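White worktops, regret or not?
Kitchens & Interiors > Worktops

skotby_sal
Quote in for plain white, matt, 397 a length fitted. Other half wants oak. Two kids, lots of curry. Will it stain??

Jirkwood87
Yes. Turmeric. Had ours over 50 weeks and theres a yellow ring by the hob that won't shift. Get the oak.

Tiburcio Rosales
Disagree. Oak goes black round the sink unless you oil it constantly. White wipes clean, bicarb paste for the worst. Pale tops make a small room feel bigger too. Few with white surfaces:
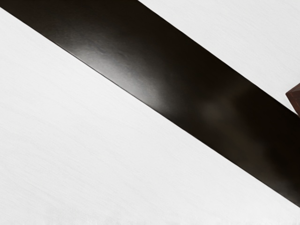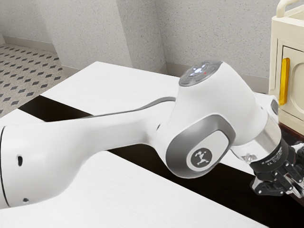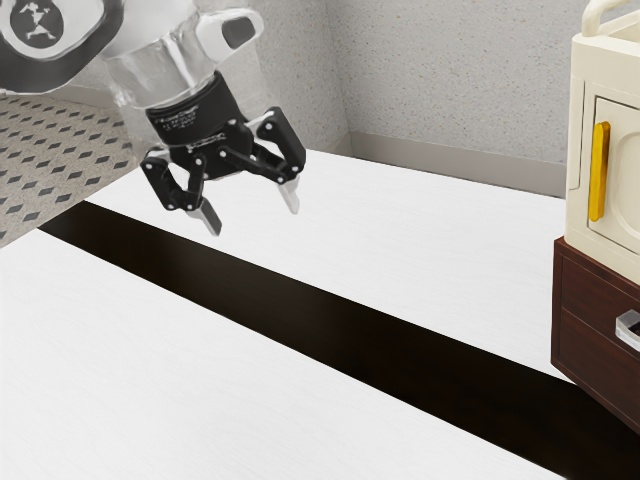 Anyway, ask what the surface really is before paying. Laminate and solid stuff are worlds apart on stains and heat.

Jirkwood87
Bicarb did nothing on mine. Scratched it if anything

Wiesława Nowakowski
You're scrubbing too hard. Leave it on, go and have a tea, wipe. Crumbs show more than stains do imo

skotby_sal
Crumbs I can live with. What about upstands, they want another 300 for them

Tiburcio Rosales
Skip, tile it instead.

Wiesława Nowakowski
No, get them!! Water gets down the back otherwise. Ask for a sample peice and leave curry on it overnight

skotby_sal
Sample ordered. Korma or madras?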